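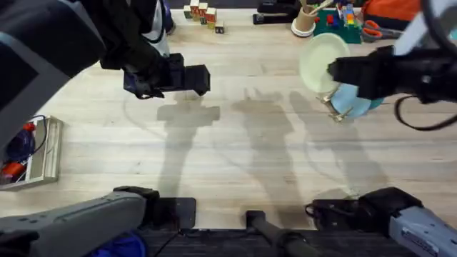

Práctica 3. Comparación de pinzas con vajilla ligera

Se compara la pinza Rokis con la Prulbridge en platos y cuencos. El catálogo promete 4,000 ciclos sin ajuste; aquí nos conformamos con 16 seguidos.

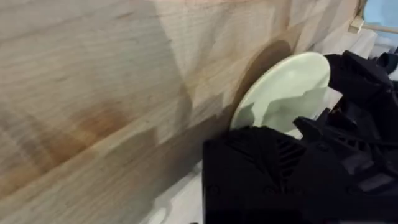
Con el canto fino yo bajaría la fuerza antes que la velocidad, anotó un alumno al margen, y se le hizo caso: del 72 al 42 % en el controlador Canddale.

Paso 2: repetir con los dos brazos. Calibrar antes las cámaras de muñeca. Sí, otra vez. 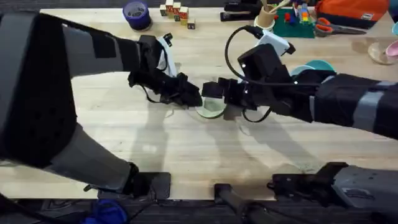

Paso 3: anotar cada fallo con su causa. «Mala suerte» no puntúa.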